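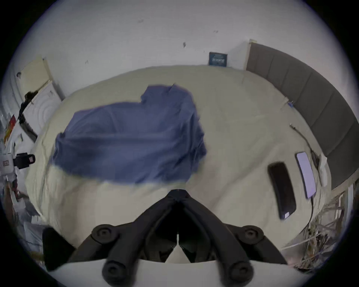 Figure 4.1 A bed with a grey padded headboard, with a blue cloth and two phones on the sheet.

Chapter 4
The Bed as a Place to Put Things

Most of us, if we were asked what a bed is for, would say sleeping, and leave it there. Yet spend a Monday evening in almost any home in Flernstead or Pollthorpe and you will find the bed doing the work of a table, a shelf and a wardrobe as well. Clothes are laid on it to be folded, phones are left on it with their cables trailing, and all sorts of small things find their way up to the headboard and stay there until somebody needs the space – usually at bedtime, when everyone is too tired to be tidy.

In this chapter we shall look kindly at this habit, for there are good reasons behind it. A bed is broad, soft and at a handy height, and in a small bedroom it may well be the only clear surface there is.

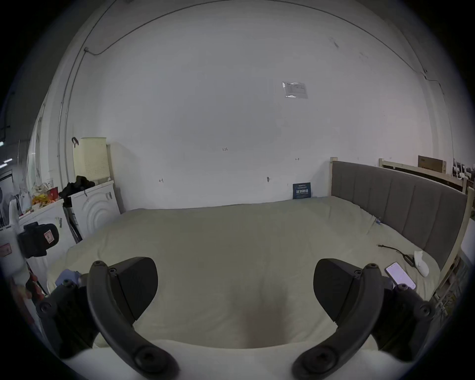

A smooth cover makes the job a good deal easier, and so we shall begin with straightening the bedding before moving on to clothes. Cloth folds best on a flat surface, and small items are less likely to vanish into a crease. We shall then turn to the gap where the mattress meets the headboard, a great swallower of socks and tissues, and to the question of where a phone should spend the night.

You will need a bed, up to 12 items of clean clothing and a spare 50 minutes. Please read Section 4.1 before you start folding – it is only a page or two, and the first exercise, on page 17, follows straight on from it.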